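Speaker notes, "Momentum and other things we say in the playoffs"
Jul 26, 2018

Start cold, no hello. Read them the line from the Trundau broadcast: "You could feel the series turn right there." Pause. Ask who felt it. Most hands will go up. Ask who felt it turn back two nights later. Fewer hands.

My problem with the word. Trundau go on a run, the crowd gets loud, Laludach call time, and somebody on TV says momentum. Then Laludach score out of the timeout and the word disappears until the next run. If it only shows up after the points are on the board, I don't see what it's telling us.

Slide 2. The finals between Trundau and Laludach. Trundau were up 3 games to 2 and every preview had them closing it out at home. They lost by double digits. The previews for the last game then gave all the momentum to Laludach, who also lost. Same writers, by the way. Don't name them, they may be in the room.

Slow down here. I'm not saying players don't feel it. They say they do and I believe them. I'm asking whether the feeling tells you who wins the next quarter.

Slide 3. My own charting, 156 timeouts called after a run against. Say clearly that it's one league and one season, charted by me on a couch. The team that had been on the run did not keep it up often enough for me to bet a sandwich on it. Expect a question about coaches stopping the run. Fair point, can't rule it out, and it cuts against the people who say a run can't be stopped.
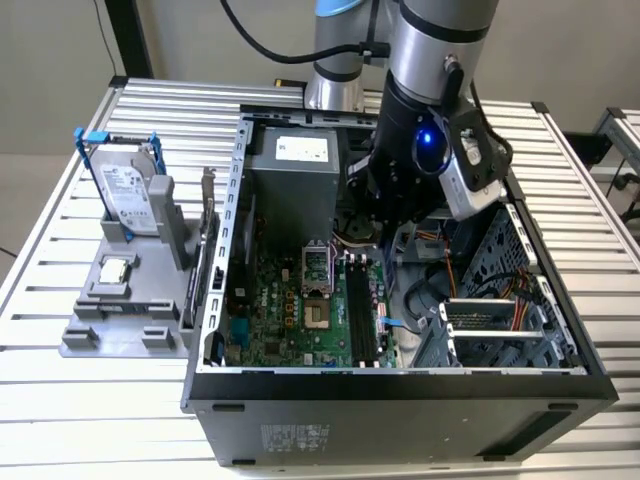
Now the hot streak tool. Flostora sells teams a "surge rating" that goes up when you make shots. Let them laugh if they want to. I asked how it did on games it hadn't seen yet and got a brochure. Keep this short, I went on too long last October.

Güler fans will bring up the comeback. Over 5 minutes without a Trundau basket, yes, great night, I was there. Go back and look at the shots, though. Trundau had open looks and missed them. Call that momentum if you like. I'd call it missing, and I'd want to see a lot more of it before I rebuilt a rotation around it.

If time is short, skip the home crowd section and go straight to what I'd want from a preview: who's hurt, who's in foul trouble every night, who guards the corner when the big man steps out.

Last slide is blank. Leave it up and take questions. Repeat each one into the mike, the back rows couldn't hear last time.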